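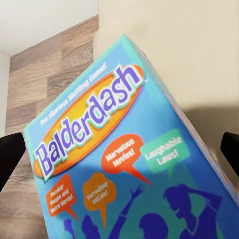 一条法律是怎么来的？写给小朋友的议会小故事

你有没有想过，为什么过马路要看红绿灯，为什么小朋友到了年纪就要上学，为什么公园里有的地方可以骑车，有的地方就不行？这些规矩可不是从天上掉下来的，也不是哪位大人早上起床，一边刷牙一边想出来的（虽然有时候好主意真的是刷牙的时候冒出来的！）。它们大多数要经过很多人的讨论，还要一遍一遍地改，最后才变成大家都要遵守的东西。这种东西，我们就叫它“法律”。

今天我们就跟着一条小小的法律走一趟，看看它从出生到长大都要经过哪些地方。路有点长，你可以先倒杯水，再找个舒服的姿势坐好。

我们要去的地方叫格罗登（Grodden）。格罗登有一个议会，早在1862年就成立了，比你爷爷奶奶的爷爷奶奶还要老呢。议会里一共有23位议员，他们是格罗登各个地方的居民投票选出来的。住在河边的人选一位，住在山坡上的人也选一位，这样不管你家在哪儿，都有人替你说话。

格罗登有一条河，叫苏尔托河（Sulto）。河的这一边是住家，那一边是学校，孩子们每天都要过桥。桥很窄，车子又多，背着书包的小朋友只好贴着栏杆慢慢走，下雨天还会被溅一身泥水。有一天，学校里的一个班在课上聊起这件事，大家你一句我一句，越说越热闹，最后有人说：“我们为什么不告诉议员呢？”

于是，他们就写了一封信。 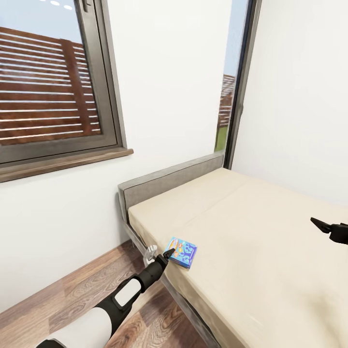 本页最后修改：六月

信里写了什么呢？孩子们写得很清楚：桥上哪个时间车最多，哪一段最难走，他们希望怎么改。他们希望早上上学的时候，大车先不要过桥，桥边再留出一条专门走路的道。你看，光说“我不喜欢这座桥”，议员读了可能不知道该怎么办；把自己遇到的事情和想要的办法都写下来，读信的人就容易帮上忙了。

孩子们还做了另外一件事，叫“请愿”。请愿就是把你的要求写在纸上，请同意的人签上自己的名字。他们请爸爸妈妈帮忙，去了集市，去了面包店，还坐车去了旁边的小镇马米斯（Mamis），那里也有很多人天天要过这座桥。最后，请愿书上一共有1537个名字，厚厚的一叠！

收到信和请愿书以后，有一位议员觉得这个主意很好，就把它写成了一份“法案”。法案是什么呢？你可以把它想成法律的草稿，就像你写作文要先打草稿一样。草稿还不是法律，大家现在还不用遵守它，它得先让别人看一看，挑一挑毛病。

挑毛病的地方叫“委员会”。名字听起来有点吓人，其实就是几位议员坐在一起，专门仔细研究一件事情。他们会请人来讲讲自己的看法，这叫“听证会”。开大车送面粉的司机来了，他说早上不让过桥，面包就送晚了。住在坦恩村（Thân）的一位老奶奶也来了，她走路要用拐杖，她说那条走路的道要修得平一点才行。班上的孩子也派了代表，站在话筒前面念了自己写的话。念的时候声音有点抖，不过每一个字大家都听见了。

听完大家的话，委员会把草稿改了一改：大车只在孩子们上学的那一小会儿不能过桥，送面粉的车可以早一点出发；走路的道要修平，两头还要有斜坡。这样改来改去，有时候会让人着急，可是你想想，一座桥是大家一起用的，当然要多问几个人啦。

接下来就是投票了。23位议员都来到大厅里，同意的举手，不同意的不举手。数一数，有18位举了手！超过一半，法案就通过了。剩下的五位议员不同意，他们是不是坏人呢？当然不是。有的议员担心修路太花钱，有的议员觉得应该干脆再造一座新桥。大家想法不一样，把理由好好说出来，再按规矩投票，这在议会里是每天都有的事。

投票以后，还要由格罗登的负责人签上名字，再把这条法律公布出来，让所有人都知道它从哪一天开始生效。到了这时候，草稿才算真正长大，变成了一条法律。

你可能会问：我还没到投票的年龄，我能做什么呢？能做的事情可多啦！你可以跟家人聊聊你们那里有什么地方不方便，可以写信给你们那里的代表，可以去听一次公开的会议，也可以在班里试着开一个“小议会”，讨论一下图书角的书该怎么借。记得让每个人都有机会说话，包括平时不太爱举手的同学。

几个词，帮你记一记：
法案：法律的草稿，还没有通过。
请愿：很多人一起签名，提出一个要求。
听证会：请大家来说说看法的会。
生效：法律从这一天开始要遵守了。

想一想，如果让你给议员写一封信，你最想写哪件事？可以先跟坐在旁边的人说一说，再拿张纸写下来。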